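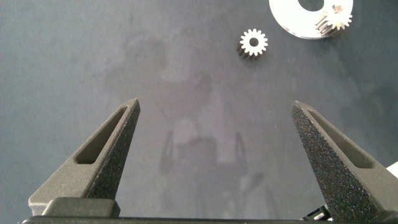 Início | Fóruns | Automação | Boas práticas | Entrar

Regras de bancada para células de montagem pequenas: o que vocês adotam?

dente_reto
28 de out. de 2021
Pessoal, estou fechando a instrução de trabalho da célula da Verkitz, montagem de engrenagens em placa redonda, dois braços, mesa baixa. Quero uma folha só, colada do lado da bancada, que o turno leia de verdade! Meu rascunho até agora:

- Dedos da garra abertos antes de qualquer aproximação.
- Velocidade reduzida sempre que a ponta entra na área da manta.
- Inspeção dos dedos a cada 1000 ciclos, com registro na ficha.
- Peça que cai fica onde caiu até o braço parar.

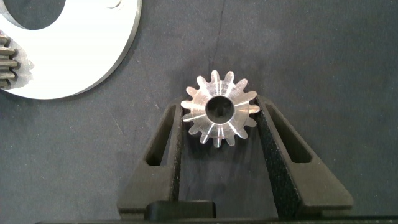 Engrenagem cônica entre os dois dedos da garra.

O que falta? Estou empolgado com isso, é a primeira instrução que escrevo do zero.

marisol_plc
Que beleza de iniciativa! Só discordo dos 1000 ciclos. Para dedo com superfície áspera eu começaria bem antes e iria alargando conforme o desgaste. Na Golldale a gente abriu a ficha em março e só mexeu no intervalo depois de 19 inspeções anotadas.

torque_e_cafe
Discordo da marisol. Intervalo curto demais vira rubrica no automático, o pessoal assina sem olhar. Prefiro os 1000 com critério de descarte escrito: qual marca no dedo reprova, e quem decide.

marisol_plc
Com critério escrito eu aceito, mas aí põe foto do dedo bom na folha. Texto sozinho cada um lê de um jeito.

dente_reto
Gostei das duas coisas, vou juntar! E sobre os cabos?

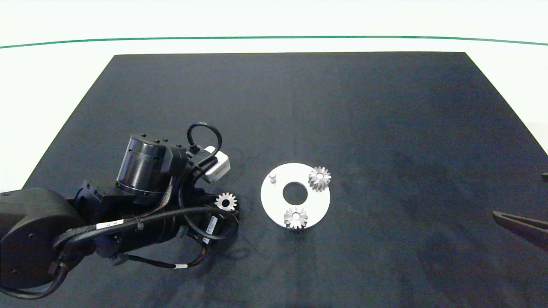
Braço esquerdo com os chicotes amarrados; placa com duas engrenagens sobre a manta escura.

Yeo
Cabo merece um item próprio. A regra que uso é percorrer o curso inteiro do braço devagar, em manual, olhando cada laço. Se algum estica ou encosta na mesa, refaz a amarração e repete. E etiqueta tem que ficar legível depois de amarrar tudo, muita gente esquece.

torque_e_cafe
Acrescento a zona comum dos dois braços. Um só entra por vez, com intertravamento no programa. Combinar no boca a boca não serve. E lembrando: folha de bancada complementa a análise de risco da célula, não ocupa o lugar dela.

cremalheira17
Aqui dividimos a manta em 2 áreas, peça solta de um lado e placa do outro. Reduziu bastante a confusão na troca de turno. Leva uns 17 minutos para treinar alguém novo, contando a parada de emergência.

marisol_plc
Dividir eu não sei, depende do alcance. Com mesa pequena você acaba cruzando os braços à toa. Testa antes de escrever!

dente_reto
Vou testar no projeto Tolum, que usa a mesma mesa, e posto a versão revisada neste tópico. Valeu demais, gente, aprendi um monte hoje!

19 comentários | 2 compartilhamentos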